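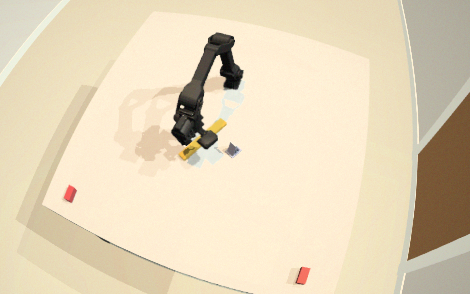 2 min read

Skudura Tabletop Pack
Simulated arm and workspace for collecting manipulation examples

The Tabletop Pack gives your team a ready-made simulated cell for recording examples of pick, push and place work. It includes one black articulated arm with a compact gripper, a square cream table, and a set of simple objects. The yellow bar and the red blocks come with every license. The bar is long and thin, so the place where the gripper meets it matters, and it makes a good first task for a new operator.

Each run is saved as one episode with joint positions, gripper state, object poses and the rendered view. Episodes can be driven by hand from a Rindach controller (sold separately) or by script. Failed attempts are kept and tagged. You can filter them out when you export.

What you get
Starter set: 2743 recorded episodes
Task templates: 28
Episode length: up to 2000 steps
Object start layouts: 200, with random tilt and spacing
Export: one folder per task, plus an index file

Lighting and shadow softness can be changed per episode. Table size is fixed in this version.

Licenses are per seat and include updates through September. Orders within Landia are handled by Wilczyńska; all other orders go through the Skudura web store. Controller cables are not included.

Page updated January 2018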